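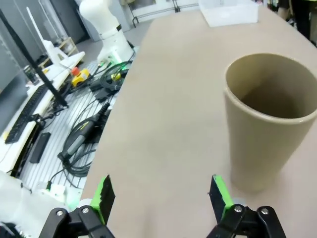

Beige cup on a matte tabletop, with a rotary tool and coiled cables on the slotted aluminum platform alongside.

Cords and small tools at the bench
By Magdalini Lambrakis

Coil each cord separately. Start at the tool end and lay loops of equal size, giving the cord a half twist between finger and thumb on every turn so that it lies flat. Do not wrap it around the tool body. A tight bend at the strain relief breaks the conductors inside the jacket long before the outside shows wear.

Secure the coil with a hook-and-loop strap. Wire ties and rubber bands cut into soft jackets, and rubber bands go sticky in a warm shop.

Rotary tools: unplug before changing a bit. Remove the bit before storage and leave the collet nut finger-tight. Brush dust out of the vents after sanding or cutting.

Slotted aluminum surfaces: grooves collect filings, which scratch connectors and can bridge exposed contacts. Vacuum along the groove with a narrow nozzle, then wipe with a dry cloth. Compressed air moves the filings to the next groove.

Loose plugs: label both ends of the cord, 100 mm back from the plug, using flag labels. Plugs not used since November go into a lidded bin.

Emergency stops: keep the area in front of the button clear at all times. No cords across it, no tools leaning on the box.

Cups: one for pens and hex keys, emptied monthly. A tall cup tips when loaded with long tools only, so put a few heavy sockets in the bottom. Drinks stay on another table.

Svend Bergmann adds that a cord with a stiff or flattened section should be replaced at full length. Tape is not a repair.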